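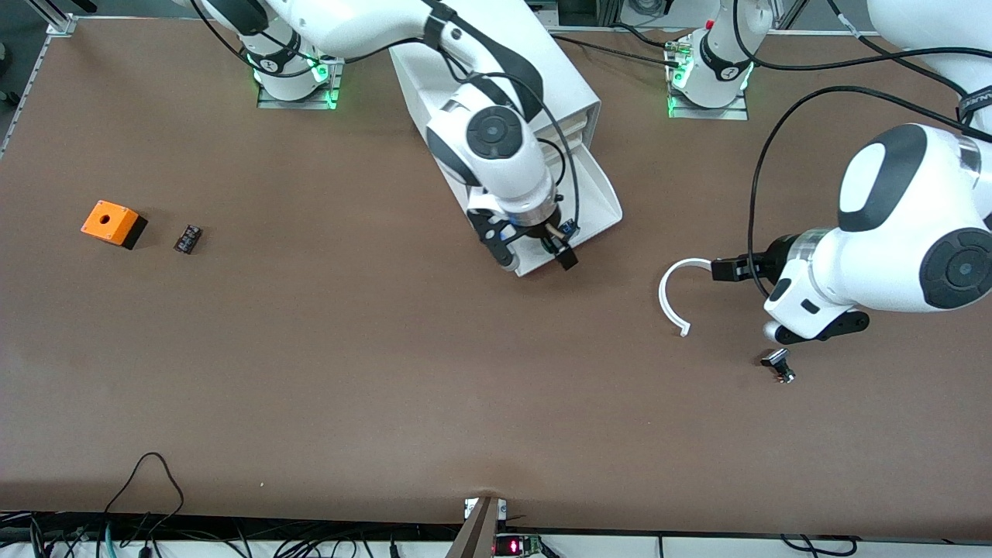

Lists > Cell Upkeep > Archive by thread > Two-arm bench cell, gripper cable and re-homing

Re: Two-arm bench cell, gripper cable and re-homing
From: Solange Meireles
To: cell-upkeep list
Date: 18/02/2020

Virgilio, answers under your questions. I look after the two-arm bench at Borari, the one with the brown top and the white cradle, so this is close to your setup but may not match it screw for screw.

Virgilio Baluyot wrote:

> We have taken over a two-arm bench cell from the Pestura site. It
> was used for handing small plastic clips and connectors across the
> table. It runs, but the right gripper drops out of communication
> after a while and has to be power cycled. The log had 118 dropouts
> for it last month and none for the left one. I have swapped the
> gripper and the fault stayed with the arm.
>
> 1. Would you replace the cable first, or look at the connector?
>
> 2. How much slack do you leave on the outside of the arm?
>
> 3. The cradle position in the program is off by a few millimeters.
> Do I teach it again or move the cradle?
>
> 4. Is there anything under the table I should be checking?
>
> Virgilio

1. Cable or connector

Connector first. You have already ruled out the gripper. Power the arm down, unplug at the wrist and look at the pins with a magnifier. On ours one pin had pushed back into the housing. It made contact with the arm straight and lost it when the wrist turned. If the pins are level, put a meter on the cable end to end and bend it by hand a few inches at a time, starting at the wrist. Ours measured fine lying flat and opened up at the second joint.

Replace the cable as a whole. I tried a splice once, and it lasted 213 cycles.

2. Slack

We run the cable on the outside of the arm, with a loop that comes down to the gripper. With the arm bent over the cradle the loop should stand away from the links and not be pulled straight anywhere. I leave 150 mm more than the longest reach needs. Then I jog each joint to the end of the travel the program uses, one at a time at low speed, and watch the loop. Do the same for the other arm, then bring both over the middle of the table together. A loop that clears its own arm can still catch on the neighbor.

Tie it with hook-and-loop straps. Zip ties get pulled too tight and you can't shift them by half an inch when you find you need to.

3. The cradle

Check whether the cradle has moved before you teach anything. Ours sits at an angle to the table and gets knocked by the fingers when a grip goes wrong. I scribed a line on the table along two of its sides, and when the position looks off I go to the lines first. If the cradle is on its marks, the error is in the arm and you should look at the mounting plate bolts.

To check the position, bring the right gripper down to the lower front corner of the cradle with the fingers just above it. Stop there and look from the front and from the side. We use that corner as the reference and hang every other point off it, so one correction fixes the lot. If your Pestura program has each point taught separately, it is worth an afternoon to change that.

Check the left arm with a part in the fingers. The thin curved clips hang well below the fingertips, and a height that is safe for an empty gripper will put the tip of the clip into the table. We had 101 bent clips in the scrap tub before Audrey-Anne MacLeod saw what was doing it. She added the drop of the clip to the tool length and that was the end of it.

4. Under the table

Yes. Most of our odd faults have been down there. The shelf under the front edge fills up with cable and people push it back to get at something else — then a plug is half out and nothing shows from above. Go through it with the power off, one cable at a time, and label both ends. Any cable that comes up over the front onto the table needs a clamp, or it ends up where the arms can reach it.

Write down what the readout on your small board shows when the cell is healthy. I didn't do this, and when ours changed I had nothing to compare it with. Uthai Mahawong has the settings sheet for the Grorkell boards if yours is one of those.

One more thing you didn't ask. After any work on the cables, run the program at low speed with no parts before you let it go at full speed, and keep a hand on the stop.

If the meter shows the cable is good, post the dropout times from the log. I'd like to see whether they line up with one move.

Solange

Contact the list owner: Efthymia Liapis | © Tsoukalas Lists | Back to top

This archive uses cookies to remember your thread view. Accept | Settings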